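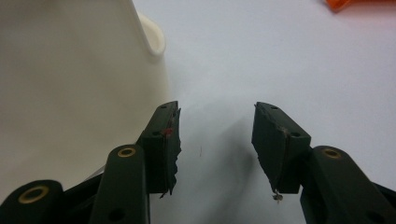 *Two green fingers over a white tabletop, worn grip material on both.*

## Is a teacher's schedule change a reason to lose my retreat deposit?

**Rūta Strazds**

I booked a June meditation retreat at the Caltcombe centre, mainly because of the visiting teacher. The flyer said he would give the refuge teachings in person and lead the evening sessions. I paid a deposit of 345 and arranged leave from work.

Now an email says he will be teaching in Ellport that week instead, and that a senior student will lead "with his full blessing". The deposit is described as an offering, so it can't be returned. It was called a deposit on the booking form. I have checked twice.

When I queried this I was told to look at my attachment to the outcome. Maybe so, but I would like to look at it with my money back. Has anyone dealt with Caltcombe before, and is it normal in Buddhist centres to rename a payment after it has been made?

---

**plimitine_sitter**

Teachers change their plans all the time, and students have followed them about for centuries. You might get more from the senior student than you expect. I went to a weekend at Plimitine where the lama never arrived and it was the best one I've done. Let it go and sit.

---

**Cheetham Door Rota**

I handled bookings for our group in Cheetham for a few years, so I'll try to be more use than the reply before mine.

An offering is given freely and you don't get it back. A deposit is part of a price. Most centres take both and the decent ones keep them on separate lines. If your form says deposit, quote that word back to them and attach a copy. Leave karma and attachment out of it, even if they bring them up first.

Next, look for a line such as "teachers may change without notice". Ours had one. It was there for illness and visa trouble, and I never thought it covered a teacher choosing to be elsewhere, but some centres will lean on it. If there is no such line, you are in a much better position.

Write to the trustees. The person answering the email probably has no power to refund you and may have been told what to say. We had 38 people booked when our own teacher pulled out, and 2 asked for their money. Both got it. A full return would have cost us over 2,000, and I suspect fear of that is behind a lot of the spiritual language people get sent.

I'd also ask whether the refuge teachings are still going ahead. If the senior student isn't authorised to give them, then part of what you booked has been dropped altogether, and "blessing" doesn't answer that. Ask who authorised them and for what. A good centre won't mind the question.

If they offer to move the deposit to his next visit, get the dates in writing before you agree.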